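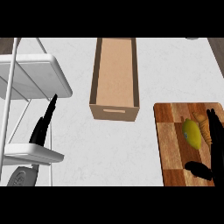
CG。白い棚と木の箱、右側に市松模様の木のカッティングボード

トップ > 日記 > お金のこと > 暗号資産

新着 過去記事 読んだ本 プロフィール

取引所が閉まるので引っ越しした話

ずっと放置していた Bendham(海外の小さい取引所です)から「サービスを終了します」というメールが来たのが1月。最初は完全に詐欺メールだと思って、読まずに捨てました。だってこの手のメール、普段から山ほど来るじゃないですか。「アカウントが制限されました」とか「今すぐ確認」とか。で、しばらくしてまた同じ件名で来て、今度はちょっと気になって、メールのリンクは踏まずにブックマークから公式サイトを開いたら、トップにでかでかと終了のお知らせが出ていました。本物だったー!

うちの口座に入っていたのは、ビットコインが少しと、Fukus というコインがそれなりの枚数。Fukus は覚えている人のほうが少ないと思います。昔、掲示板でやたら盛り上がっていた時期があって、私もその勢いで買って、そのあと値段を見るのがつらくなって見なくなりました。久しぶりにログインしたら、日本円にして1,291円。お昼ごはん代ですね。しかもちょっといいお昼。

まあビットコインのほうはそこそこの額になっていたので、これは放っておけないなと。

ログインからしてつまずく

二段階認証のアプリ、機種変更したときに移してなかったんですよ。古いスマホが引き出しに残っていたので助かりましたが、充電ケーブルの形が今のと違う。そこから家中ケーブル探しです。結局、使っていない卓上ライトについていたケーブルがぴったりでした(ライトは暗いまま机に置いてあります)。

電源を入れたら時計が盛大にずれていて、認証コードが通らない。これ、知らないと焦りますよ。コードは時刻をもとに作られているので、時計を自動設定に戻したらすんなり入れました。私は戻すまでに何度も失敗して、しばらくロックをくらいました。夜の11時にロックされて、もう寝るしかなかったです。

どこに移すか

候補は国内の取引所か、自分で管理するウォレットか。ここでだいぶ悩みました。

国内の取引所に送るほうが、あとで円に替えるのは楽なんです。ただ、海外から入れるときに送付元の名前とか目的とかを細かく書かされるし、私の使っているところは Fukus をそもそも扱っていない。ウォレットのほうは自由だけど、復元用の言葉をなくしたら終わり。私みたいに鍵も傘もなくす人間にはちょっとこわい。

Shemweta という小さいフォーラムがあって、昔からときどき覗いているんですが、そこで Ott Toom さんが引っ越しの手順をまとめてくれていました。エストニアの人らしくて、英語が短くて読みやすい。「まず少額を送れ。着いたのを見ろ。それから残りを送れ」。これだけなんですけど、手数料をけちって一発で送ろうとしていた私には効きました。

同じスレッドで Mwanaisha Okoth さんが、ネットワークの選び間違いの話を書いていて、これがもう読んでいて胃が痛い。同じコインでも送る経路がいくつかあって、受け取る側が対応していないほうを選ぶと、着かない。Okoth さんはサポートと何通もやりとりして、戻ってくるまで7か月かかったそうです。7か月!私なら途中で諦めています。

で、結局ビットコインは国内の取引所へ、Fukus は Stesurora というウォレットに入れることにしました。Stesurora を選んだのは、日本語表示があったから。深い理由はないです。おすすめしているわけでもないので、そこは各自で調べてくださいね。

送ってみた

テストの少額送金。アドレスはコピーして貼って、頭と末尾だけじゃなくて真ん中あたりも目で見ました。コピーしたアドレスをすり替える悪いソフトがあるという話を読んだばかりだったので、もう全部が怪しく見える。コーヒーをいれて戻ってきたら「承認 1」になっていて、そこから国内の取引所の画面に出てくるまでが長い長い。必要な承認が6回だったみたいで、増えるたびに更新ボタンを押していました。押しても早くならないのに。

着いたのを見てから残りを送って、こちらも無事に着金。ほっとしてお風呂に入りました。

Fukus のほうは、送金手数料が思ったより高くて、手数料を引いたらお昼ごはんがおにぎりになりました。売ってしまってもよかったんですが、Bendham ではもう売買が止まっていて、出すか捨てるかの二択。なんとなく捨てるのは悔しくて、出しました。Stesurora の画面に並んだ Fukus の残高、見るたびにちょっと笑えます。

忘れちゃいけない取引履歴

今回いちばん書いておきたかったのはこれです。コインを出して安心して、履歴を落とすのを忘れそうになりました。

取引所が閉まると、管理画面ごとなくなるんですよね。そうすると、いくらで買ったかがわからなくなる。将来売って利益が出たときに、買った値段がわからないと計算でものすごく困るはず。私の場合、CSV に100件を超える取引が並んでいて、我ながらこんなに売ったり買ったりしていたのかと引きました。ほとんどが Fukus が盛り上がっていたあの時期です。夜中の2時とかに買っている。寝なさいよ、あのころの私。

CSV の日時は日本時間じゃなかったので、そこだけ注意です。年末年始の取引がある人は、年がずれるかもしれないので確認したほうがいいと思います。税金の細かいことは私にはわからないので、税務署か税理士さんに聞いてください。私もこれから聞きにいきます。

あと、CSV だけだと心配で、入出金の画面はスクリーンショットも撮りました。ファイル名がばらばらで、あとから見て何が何だかわからないので、いま名前をつけ直しているところです。半分くらいで飽きてこの記事を書いています。

復元用の言葉は紙に書きました。どこにしまったかは、もちろんここには書きません。家族にだけは「大事な紙があるよ」と伝えたら、「それ、いくら分なの」と聞かれて、おにぎり代だとは言えませんでした。

古いスマホは当分捨てないことにします。ほかにも二段階認証を移していないサービスがいくつか出てきたので、次はそっちの片付け。ゲームのアカウントとか、もうパスワードも思い出せないです。同じように Bendham を使っていた方がいたら、出金の締め切りは早めに確認してくださいね。お知らせページの下のほうに小さく書いてあります。

お問い合わせ | © おさいふの底日記 | ページの先頭へ戻る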